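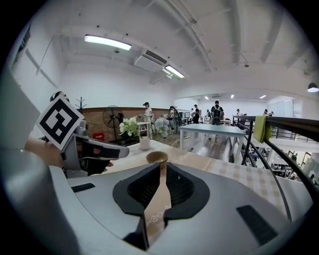

Nazar Nechyporuk reckons the strata fee is the one number on a listing that tells the truth. He wrote to me after my November column on auction clauses, and his argument was that an agent can dress up the kitchen, shoot the balcony with a wide lens and call a corridor a study, but the quarterly levy is the quarterly levy. Buy in the building with the lowest one, he said, and you'll come out ahead of your neighbours every year you own the place.

I've heard this often enough, mostly from people on their first flat, and I don't buy it. The levy is a number that owners vote on. They vote on it in a meeting room on a Thursday night, tired, and the motion to keep it where it was last year gets up with barely a murmur. What you read on the listing is what those owners were prepared to pay. It says very little about what the building costs to run.

Take two blocks I know in Mitville, both brick, both walk-ups, three storeys each and built within a couple of years of one another. One has a levy that makes buyers wince. The other advertises its levy in bold, right under the number of bedrooms. The first has replaced its stormwater pipes and repainted the stairwells. The second has a capital works plan that was last updated by someone who has since sold, and a roof membrane that the plan describes as "monitor". I have no idea what monitoring involves. I suspect it involves looking up.

When that roof goes, the owners will get a special levy, and whoever bought last will pay the same share as the people who enjoyed eight years of cheap fees. There is nothing crooked in it. It's how the thing is set up, and the previous owner will have pocketed the savings and probably a better sale price as well, given how many buyers sort by the same number Nazar does.

Agents know this perfectly well. I don't accuse them of lying about it. The Pivberg office sends out a glossy buyers' guide with a page headed "Understanding Your Levies", and every sentence on it is correct. It explains the administration fund and the capital works fund and who collects what. It doesn't suggest you ask for the balance of the second one and divide it by the number of lots, though that takes a minute with a phone calculator and would put some people off buying.

Then there are the pre-purchase strata reports. You pay, you get a PDF, and you feel looked after. Some of them are good. Plenty are a stack of scanned minutes with a summary on the front that anyone could have written, in language so careful it slides right off you. "The records indicate water ingress has been discussed." Discussed how? At one meeting, or at seven in a row? Was a plumber ever sent? I had a report from Zunov when I was looking at a place on the hill, and the summary told me the building was "generally consistent with its age". So am I, and I wouldn't insure me.

What you want is in the minutes themselves, and you have to read them in order. It's dull work. Look for an item that keeps coming back with slightly different wording. Deferred pending quotes, quotes to be obtained, quotes tabled, deferred pending further advice. If the same balcony turns up in that cycle year after year, you've found your special levy, and the fee on the listing has been kept low by not fixing it.

Now, the other side gets a bit smug about this, and I'm wary of them too. There's a school of thought that a high levy is a sign of virtue, that dear buildings are well kept buildings. Rubbish. Some are dear because they have a pool that hardly gets used and a lift contract signed by the developer on terms no sane person would agree to. Le Roux, the tower by the station, charges its owners like a private club and still had scaffolding over the front door for most of last winter. High fees can mean foresight or waste, and you can't tell which from the number any more than you can with a low one.

I'd go further and say the levy shouldn't be on the listing by itself at all. Put it next to the fund balance and the forecast spend, or leave it off. A price per litre means something because a litre is a litre. A levy on its own is a price for an unknown quantity of upkeep, and buyers lining them up in a spreadsheet are comparing things that were never measured the same way.

I don't expect that to change. Sellers with low levies like it as it is, and sellers with high ones would sooner say nothing. The disclosure rules get talked up every time there's a review, and what comes back is usually another form, stapled to the back of a contract that is already too thick for most people to read on a kitchen bench the night before an auction.

Nazar has since written again — politely, I should add — to say that his own building has had a low levy since he moved in and nothing has gone wrong. I asked him what was in the capital works fund. He said he'd have to look it up.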